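Jun 1, 2024 – two-arm bench, sorting task for the student final

Okay, long one today, so I'm writing it down before I forget which config we ended up on. Trí and Kaede got in before me and had already been arguing about whether both arms should go for their cubes together or take turns. Taking turns won, for now. Purple goes on the white plate, yellow goes on the yellow plate, same as in the Cukdale rules.

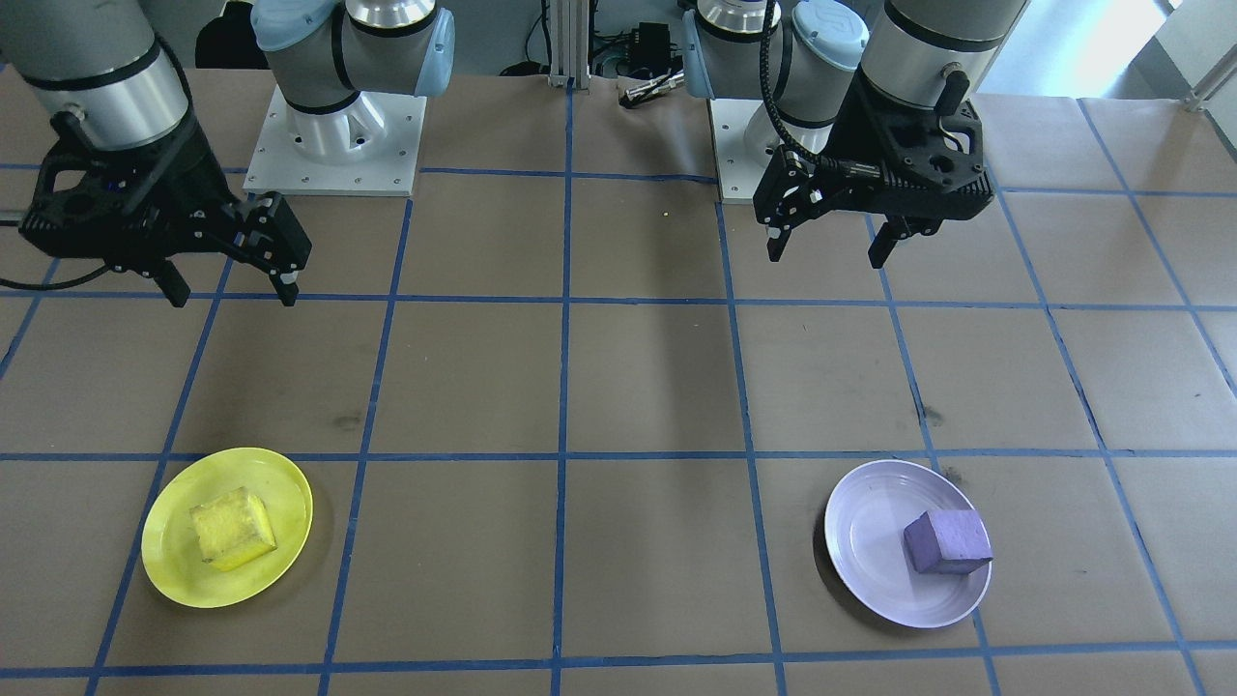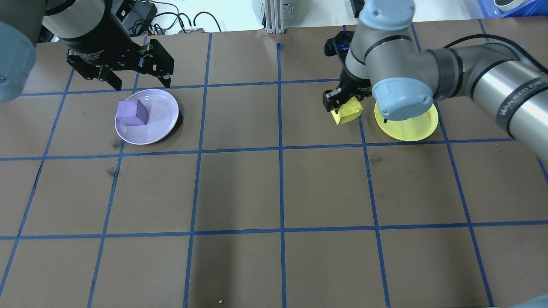 Both arms at the blue grid. First one has each cube on its plate and the grippers open, second one has the yellow cube in the fingers, next to its plate.

Things I want to remember:

Grip force on the foam. Uyên had it way too high last time and the cubes came out looking like bow ties, poor things! We dropped it two steps and I like it much better. Don't touch it before the final, please (Rafail, I mean you).

Run 800 was fine until the left arm lost its waypoint file. Reloaded from Phúc's laptop, same thing again on 803, so it's the file and I'm blaming the export. He's going to redo it in the Dernier format and we'll see.

The tape grid is holding up nicely – I was sure it would peel at the corners by now. We call squares by row and letter from the window side, and if you write them the other way round in your script I will find you.

Still open: who writes the safety page for Erholm? They want it in with the video and it's worth six points, so we'd be silly to skip it. Kaede said maybe. I'm putting her down as yes.

Next session I'd love to try the handoff, left to right, slow speed, one hand on the stop button.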